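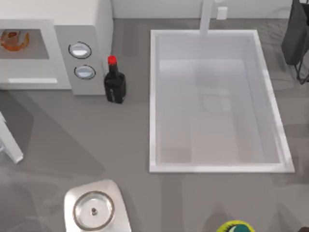 Overhead view of the simulated kitchen: microwave on the left, sink on the right, pot at the bottom.

Budgeting for a two-arm kitchen setup - sim first, or buy the hardware now?

Posted by sinkside_son

Hello everyone, and thank you in advance for reading all of this. I help run a small community workshop called Grusgate, and we have been given a modest pot of money to plan for a two-arm robot that can do ordinary kitchen jobs: moving a bottle, lifting a lid, putting dishes in a rack. We don't have the arms yet. What we do have is a simulated kitchen that one of our members has been building in the evenings, and it has gotten good enough that I've started to wonder how much of our shopping list it can settle for us.

My trouble is that every quote I get is for something different. One supplier, Pleltari, wants to sell us a pair of arms with simple grippers. Another, Duteveo, is pushing fingered hands at a much higher price and says we'll regret anything less. Neither quote says a word about cameras, mounts, spare parts or the counter itself.
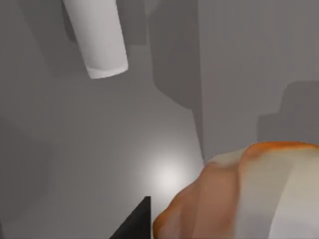 I would love to hear from anyone who has been through this. Do we need hands with fingers for this sort of work? How many cameras should I put in the budget? And is it silly to spend another 2 months in simulation before ordering, when we'd like to have something to show people by December? I should add that our room is small, and whatever we buy has to share it with a pottery class, bless them.

Vilho Lahtinen

Not silly at all, and I wish we had done the same before placing our first order! We bought the arms, waited for them to arrive, and then learned that our counter was too deep for them to reach the back. That meant a new counter, new mounting plates and a rather awkward conversation with the person holding the checkbook.

So my first piece of advice is to use your simulation for the dull questions. Put the mounts where they would have to go in your real room and see whether each arm can get to the far side of the sink and into the dish rack. Wire racks are harder than they look, by the way. The prongs are thin, there isn't much space between them, and a plate that comes in at a slight tilt will catch. If racking dishes is on your must-do list, try that job before you choose a gripper, and try it many times over.
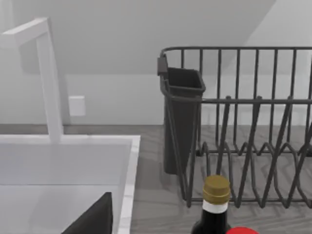
Dish rack and utensil caddy to the right of the sink, with the neck of a dark bottle in front.

On hands versus grippers, I would start with the grippers. Bottles and lid knobs are fair work for a simple two-finger gripper, and replacement pads are cheap enough that you can keep a box of them. Fingered hands are lovely things, but you'll be paying for more motors and more repairs. Ask Duteveo what one replacement finger costs and how long it takes to ship. We waited 30 days for a part once, and the whole project sat still.

For cameras, plan on one overhead and one for each wrist. The overhead view is good for seeing where everything is, but an arm will cover up the very thing it is reaching for, and that's when you want the closer views. Please put the cables and mounts on their own line in the budget. I set aside 20 percent of our total for odds and ends like that - and we spent every bit of it.

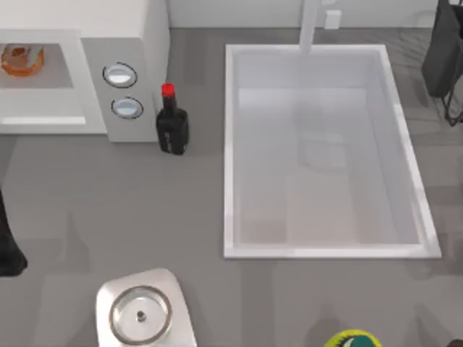
Before you sign anything, also work out where the arms rest between jobs. Ours needed much more elbow room than the brochure suggested, and in a shared room you will want them folded well back from where people walk. Tape the outline on the floor and live with it for a week. Your potters will tell you quickly enough if it's in the way.

countertop_carol

Agree with most of that, but I'd get the arms sooner. Sim won't tell you how slippery a real bottle is. See if Pleltari will rent you one arm for 90 days, we did that with another company and they took the rental off the price when we bought. Also check your outlets!! We had to pay an electrician and it wasn't in anybody's budget.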